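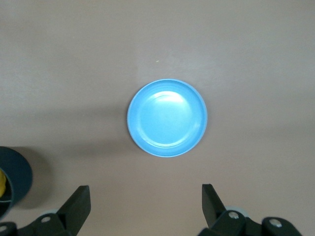 Frequently Asked Questions: The Doucette Street Supper Swap

What is the supper swap?
You cook one big dinner, split it up, and hand most of it to your neighbors. They do the same on their nights. In theory you cook once a week and eat well the rest of the time. In practice you will learn a great deal about other people's feelings on cilantro.

How many households are in a group?
Five. We tried bigger. The Pukorlow Court group got up to 16 and had to be broken up after what is still called the lasagna month.

Do I have to be a good cook?
Have you met us? You need to be a cook who finishes by 6:30. Good is a bonus.

How much food do I make?
Enough for every household in your group, at the sizes they gave on the sign-up form. If you wrote down "two adults, light eaters" and then texted on your first night asking where the rest was, please fix your form.

What about allergies?
Write them on the form and they are law. Dislikes go in the other box and are treated as gossip.

Can I just buy something from Pistetti and put it in my own dish?
We know what Pistetti's baked ziti tastes like. All of us do. You may do this once a season, and you have to admit it at the door.

Do I have to own special pans?
No. A big pot, a skillet and one baking dish will get you through the year. Masking tape with your name on it helps more than any gadget. Containers come back clean, with the lid they left with. 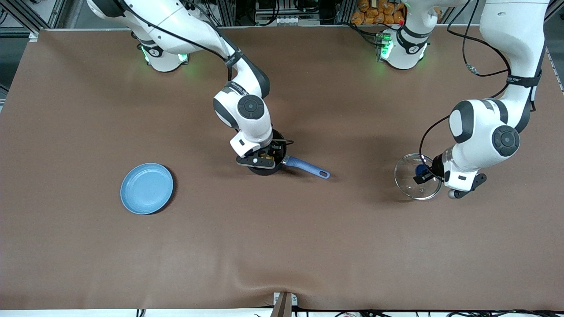
Adeel Khattak wrote in to say that the skillet advice is fine for two people but hopeless for a whole group, and that anyone frying for five households should do it in batches, keep the oven on low, and start an hour before they think they need to. He also wants it known that soup exists.

He's right about the soup. Soup travels badly on bikes, though, so tape the lid.

What if I forget my night?
You owe the group dinner, that same evening, from somewhere that delivers. Durnumum on the corner knows our order by now.

Can I take a break?
Sure. Give your group a week's notice. Most groups stop for July anyway, when it's too hot to turn on an oven and everyone claims to be at a lake.

What does it cost?
There is a $4 fee when you join, which pays for tape and the printing of this page. After that you pay for your own groceries and nothing else.

How do I sign up?
Put a form in the box at 737 Doucette Street. New groups start when we have enough households who live within walking distance and are still speaking to each other.

Last updated Nov 5, 2018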